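Ticket 300: Mat on the Tilluvov bench will not stay put
Opened by: Hélder Tavares
Category: Furniture and fittings
Priority: Low (raised to Medium by reporter, returned to Low by helpdesk)
Status: Closed

Original report

The grey mat on the oak-coloured bench in the Moncrieff room creeps. Put something down on it, pick it up again, and the mat has wandered a little towards the wall. After a morning's work it has its corner over the pop-up socket box, so the lid can't be opened without lifting the whole lot. I have tried a stern look and a damp cloth. The cloth made it worse.

Helpdesk reply

Is the mat the right way up? The Dranmont ones have a grippy side.

Hélder Tavares

It is a Zendemex and both sides are equally useless. I have now tried:

Washing the underside with washing-up liquid. Held for 10 minutes.
Rubbery shelf liner underneath. Stopped the creeping and gave the mat a hump, so anything upright fell over.
Double-sided pads. Excellent grip, then a very long afternoon with a plastic scraper. Please don't suggest the pads.

Helpdesk reply

We were going to suggest the pads. Could you tape the corners, and let us know what the clearance to the socket box is like?

Hélder Tavares

Taped. One strip per corner peeled, so every corner now has crossed strips, overlapping on to the wood. It has the look of a badly wrapped parcel but it is flat.
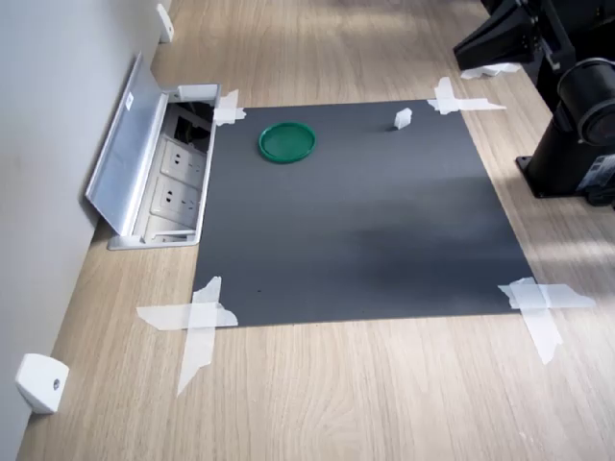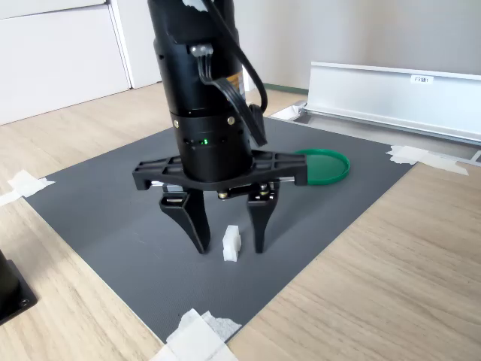
Clearance is fine and the lid opens all the way back to the wall side. I left the mat down for 18 days before writing this, because last time I declared victory after lunch and was made to regret it. No creep that I can measure. The tape wrinkles a bit, which I have decided to live with.

Two things outstanding. What does this tape do to the bench finish when it comes off? And can the room have its own roll -- I have been borrowing from the post room and they have started hiding it.

Helpdesk reply

Try a short strip on the underside of the bench first and leave it a week. If it sticks, warm it with a hairdryer and pull slowly, low and flat to the wood. Tape request passed to stores. They have 4 rolls and would like it known that they are counting.

Hélder Tavares

Test strip came off clean. Roll received, signed for twice. Please close.

Closed by helpdesk. Cause recorded as "mat".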